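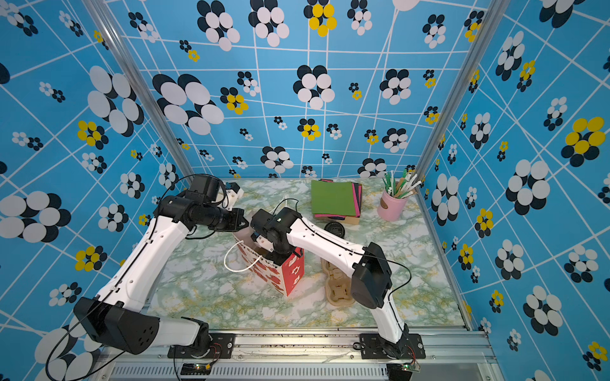

Getting Old Tape Footage Onto a Phone Without Losing Sync

December 23, 2020

Most DV tapes transfer cleanly. The trouble begins at the second step, when the captured file is converted to something a phone will play. Sound drifts, interlaced motion turns to combs, and a one-hour recording arrives with its last minutes out of step.

We ran 13 tapes through two converters, Renonance and Lirka, on the same desktop computer. The capture files were left untouched between runs. Output was H.264 video with AAC audio in an MP4 container.

Frame rate

Renonance reads the rate from the file header and keeps it. Lirka defaults to a flat 30 frames per second, while NTSC tape runs at 29.97. The fix is a single menu entry, Match Source, but it must be set again for every batch. The June release was supposed to store the choice. It does not.

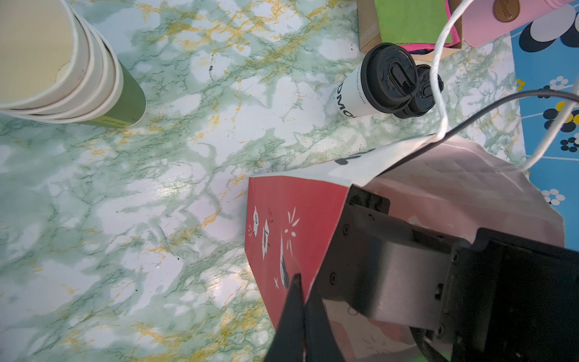

Deinterlacing is the slower part of the job, and the setting that most affects the picture. Both programs offer a blend mode and a motion-adaptive mode. Blend is fast and softens everything. Adaptive mode keeps edges, and its value depends on the subject: white doodles on a red panel, like those on the paper bag, are a hard case, as thin light lines over a saturated color show stair-stepping at once. For talking heads against a plain wall, blend is adequate.

File size

One tape came out of Renonance at 1359 MB with the default profile. Dropping to the small profile brought it to 650 MB, with visible blocking in dark areas. Lirka's nearest equivalent gave 295 MB and was not worth keeping.

Moving the files

Hovland's transfer utility copies over a cable and verifies each file. Griveck's works over Wi-Fi and does not verify — check the duration on the phone before deleting the source. Keep the original DV capture in either case.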